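Bruto (band)

Bruto are a four-piece guitar band from Zurcombe, formed by singer and bassist Zuweira Antwi and drummer Col Maltard after the two met at a Friday open mic. Often filed under post-punk, tho the band say they just play loud. Known mostly for the album Makowska and for very short live sets.

Early period
First rehearsals in a room over a tile shop. No guitarist at this stage - two basses, drums, a cheap organ. A tape of these sessions was sold at shows and is now hard to find. Guitars came in the next winter and the organ went, though it turns up again on later B-sides.

Makowska
Debut album, recorded in five days, released in October. Named for the street the studio was on. Ten songs were cut and six made the record, the longest being "Ferry Hours", which closes side two. First pressing was 713 copies on black vinyl, with a lyric sheet folded in by hand. 124 of these had the labels on the wrong sides and are the ones collectors ask for. Reviews were good locally and thin elsewhere. The repress fixed the labels and dropped the lyric sheet.

Style
Bass carries the tune, guitars mostly scrape. Antwi's vocals are half spoken, mixed low. Lyrics deal with shift work, buses, landlords, the weather. Maltard plays without a ride cymbal and has done so since the first tape.

Live
Sets rarely go past half an hour and there are no encores. For a while the band played the album backwards, last song first, which confused people who had come for "Ferry Hours" and arived late. 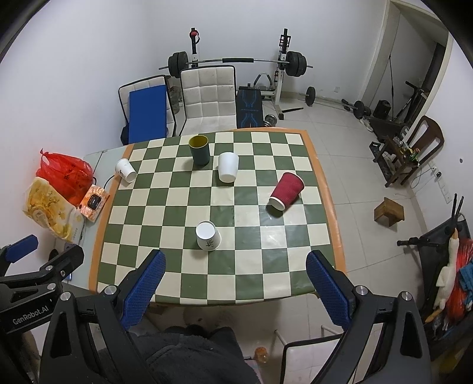 Text by Mamta Sachdeva
Contributing editor, music pages

Later work
A single followed, "Cold Platform" / "Second Key", seven-inch only. The B-side has the organ back on it. A second album has been started twice and scrapped once - tapes from the first attempt are with the band and have not been released.

Comments

deskfan: The repress sounds better than the first one imo, less hiss on side two.

R. Pell: Organ is on the A-side too, very faint, last verse. Could someone fix.

tapehead_z: Still looking for the two basses tape. Will swap a wrong-label Makowska for it.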